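# Exit ticket (digital)

An **exit ticket** is a very short question or two that students answer in the last few minutes of a lesson, and the digital kind is the same thing done on a tablet, laptop or phone. I've been keeping this little classroom tech encyclopedia for a while and this is the entry I get asked for most, so it's gotten long. You'll also hear them called exit slips, door tickets or (in my building, for reasons lost to time) "bye-bye questions." If you're looking for the warm-up version, the one at the start of class, see *Bell ringer*.

## What it is

The paper version is a sticky note on the door. You ask the kids one thing, they write the answer, they slap it on the door as they leave, and you read the pile over lunch. I did it that way for years and I still like it!

The digital version moves the sticky note into a form or an app. Students tap a link or scan a code, type or pick an answer, and it lands in a list that you can sort. It takes three minutes if everybody is already logged in, and a good deal longer if they aren't, so do yourself a favor and have them open the page before you start wrapping up.

It isn't a quiz. I don't grade them, and I'd argue pretty hard that you shouldn't either, because once there's a score attached the kids who are lost will copy from the kid next to them and you'll learn nothing about who needs help tomorrow.

## Kinds of questions

Most of the ones I see fall into a handful of types, and plenty of teachers mix them.

- **Check the skill.** One problem just like the ones from class. Solve 4x + 7 = 31, label the verb, name the capital.
- **Rate yourself.** Thumbs, stars, a slider, a row of faces. Fast and cheerful, but younger kids nearly always pick the happiest face.
- **Muddiest point.** "What's still confusing?" My favorite, and the one that takes the most training. For the first couple of weeks you'll get a screen full of "nothing."
- **Tell a friend.** The student explains the lesson in a sentence or two to somebody who was absent.
- **Draw it.** Works beautifully on a tablet with a finger, badly on a laptop trackpad.
- **Say it.** A short voice recording, great for early readers and for language classes, terrible for you if you teach five sections and have to listen to all of them.

## Apps and sites

You don't need anything special. Any form maker will do, and so will a shared document if your class is small and kind to each other. There are tools made just for the job, though, and these are the ones I've spent real time with.

**Teltance** is the one I use now. It's free for a single class, it runs in the browser, and the kids join with a four-letter code so there are no accounts to set up. What sold me is the sorting view: you drag answers into "got it," "almost" and "see me," and it makes you a list of names for the next day. The drawing tool is clunky. The text box cuts off at 900 characters, which for an exit ticket is plenty, although I have one student who sees it as a personal challenge.

**Nillby** is for the little ones. All pictures and sounds, big buttons, and it reads the question aloud. It makes a popping noise each time somebody submits, and you'll want to find the mute setting before you use it with a full room (Settings, then Class, then Sounds, down at the very bottom).

**Tarberg** is really a gradebook that has exit tickets bolted on. If your school already pays for it, it's fine. I find it slow to set up, and the question bank is mostly middle school science.

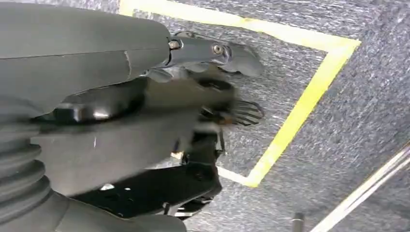

Meinir Samuel: I'd stick up for Tarberg a bit here. The setup is slow the first time, but you can save a ticket as a template and after that I just change the one question. And it's the only one of the three that let me print the answers without half of them running off the page, which I needed for parent conferences.

Fair point, and I've added printing to the table.

| Tool | Student accounts | Drawing | Voice | Prints well |
|---|---|---|---|---|
| Teltance | No | Yes, clunky | No | No |
| Nillby | No | Yes | Yes | No |
| Tarberg | Yes | No | No | Yes |
| Plain form | Depends | No | No | So-so |

## Running one

I stop teaching five minutes before the bell. I mean really stop, mid-problem if I have to. The ticket goes up on the board with the code next to it, and the code stays the same all year so they learn it by heart.

One question is best. Two is okay. When I was new at this I wrote tickets with five or six parts and half the class ran out the door on part two, and then I had a spreadsheet full of holes that I couldn't make any sense of. If you feel the need to ask six things, that's a quiz, and you should give it a proper slot.

Names or no names? I ask for names on skill questions and leave them off on muddiest point. You get far more truth that way, plus the occasional remark about lunch. 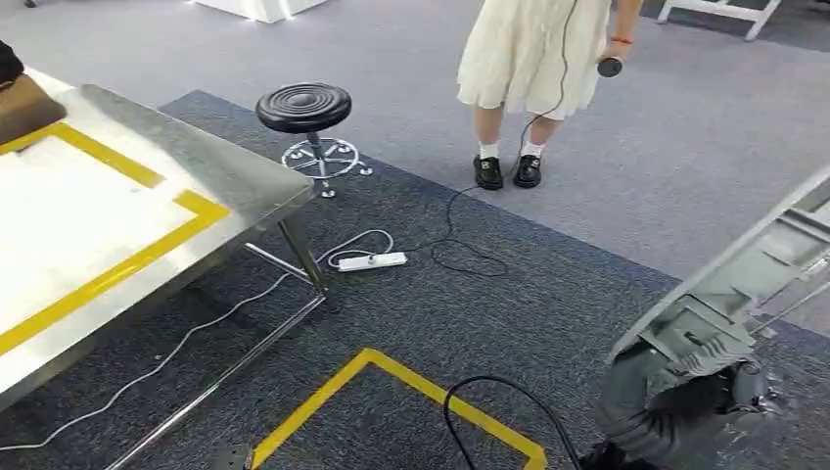
If you do leave names off, tell the kids plainly whether it's really anonymous. Some tools hide the name from the class and still show it to the teacher, and students figure that out fast. I'd sooner they hear it from me. Teltance has a switch for it on the second screen, labeled "Hide from me too," which I think is a lovely way to put it.

Then there's the Wi-Fi. Have a stack of scrap paper in a drawer for the days it drops. A ticket on scrap paper is still a ticket, and you can snap a photo of the pile if you want it in the same folder as the rest.

## Reading the answers

Okay, so this is the part that people skip, and it's the whole reason for doing it. You don't have to read every word every night. I sort into the three piles, I look at the "see me" pile, and I change the first ten minutes of tomorrow if I need to. That's it. On a good day it takes me as long as a cup of coffee.

Some teachers keep everything. Hazel Kincaid exported a whole year out of Teltance and ended up with 1,537 answers in one sheet, and she used it to find the units where the same mix-up kept coming back (fractions, always fractions). I've never had the patience, but I did borrow her trick of giving each ticket a tag for the unit so they can be filtered later.

Also: let the kids see that you read them. I open class with one answer from the day before, no name on it, and we talk it over. The quality of what they type goes way up once they know somebody's looking.

## Complaints and limits

Fairness first. A student who types slowly or is learning English may know the math cold and still hand in a blank. Offer drawing or voice if your tool has it, or just let them tell you at the door.

Ticket fatigue is real too. Every class, every day, all year is too much, particularly where kids have six teachers who all went to the same workshop. Gowda, the middle school across town from mine, settled on each teacher doing them two days a week, and I've copied that.

Privacy is a bigger topic and has its own entry (see *Student data*). In short, check what the tool keeps and for how long, don't ask health or family questions in an exit ticket, and clear out old classes in the summer.

And self-ratings are shaky. I once had 53 out of 53 students across two sections give themselves the top star on long division. The next day's warm-up told a different story!

## Exit tickets with hands-on classes

Shop, art, PE, robotics and science labs can use them as well, though you'll want to leave more time because of cleanup. A photo ticket works nicely: the student takes one picture of the work and adds a sentence about what comes next. Put the tablets out after the sinks have been used and not before. For group projects I have each student answer alone, as group answers tend to be one kid's answer.

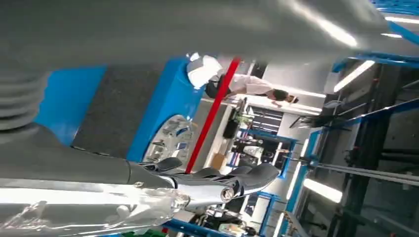
*Gray robot arm with a blue and black component and a chrome gripper.*

## See also

- Bell ringer
- Muddiest point
- Polling apps
- QR codes in the classroom
- Student data
- Word walls, digital

*Last updated Sunday, April 11, 2021. The row for plain forms still needs work, so send me what yours can do and I'll add it.*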